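Jadcombe Reading Room – progress report to the Bundgaard Fund
8/12/25

Hi all,

Sorry this one runs a bit long, but a lot has happened since the June report and I'd rather give you too much than too little!

First, the big news. The reading room is open, and people are using it. We signed up 141 borrowers by the end of last month, which is more than I had hoped for in our first season (I had written a much smaller number on a sticky note by my desk, and I've now thrown that note away). Plenty of them are families from the Gremus side of town, where the old library branch closed, and they've been coming in on the bus with tote bags and strollers and, once, a very patient greyhound.

The money. We've spent the shelving and book lines in full. The book line went further than planned – a school that was clearing out its storage let us take seven crates of children's paperbacks for the cost of the gas, so I put the difference into large print, which was the thing people kept asking for at the desk. I hope that's okay. It's still inside the "collections" heading in our agreement, but I wanted you to hear it from me before you saw it in the spreadsheet.

The catalog is the part I'm least happy with. We moved everything over to Droto in June and the import lost the subject headings on anything with an accent in the title. I've been fixing those by hand in the evenings. Cookbooks and travel are done, poetry is half done, and local history is a mess that I keep walking past. The Droto help desk has been friendly but slow, and I don't expect them to run the import again for us. If it drags on past the next report I'd like to talk about paying for a few hours of somebody's time.

Story hour has been a joy. We started with one session a week and by the end of the summer we had to split it into two, little ones first and then the bigger kids. The bigger kids wanted spooky stories all year round, so that's what they get. We also ran three evening talks, on seed saving, on old maps of the river, and on how to write a letter to your landlord. The landlord one was packed and we ran out of chairs. I've borrowed more for next time.

What hasn't gone well: the homework table. I had pictured it full every afternoon and it mostly isn't. Kids come in, drop their bags, and go straight to the comics. I've tried moving it closer to the window and I've tried snacks (the snacks went, the homework didn't). I'm going to leave it alone until the new school term settles and then ask the parents what hours would suit them.

The roof over the back office still leaks in a hard rain. We have a quote, and it's attached with the other paperwork. It isn't part of your grant, so I'm only mentioning it in case it comes up when you visit.

Coming up before the final report: finish the catalog, start a home delivery round for five borrowers who can't get in anymore, and put out a proper sign on the road. I'd also love to get some thoughts from you on opening later one evening a week. Our door numbers suggest people would come, and I'm happy to do the shift myself to start with.

Thank you for sticking with us through the slow start. Come by whenever you like, the kettle's usually on.
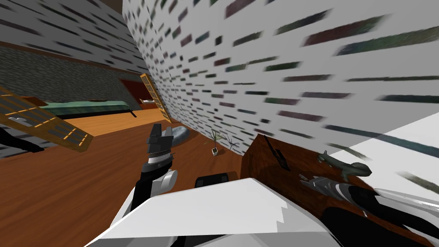 Computer-rendered room with a wood floor, patterned white walls and a low band of dark gray stone.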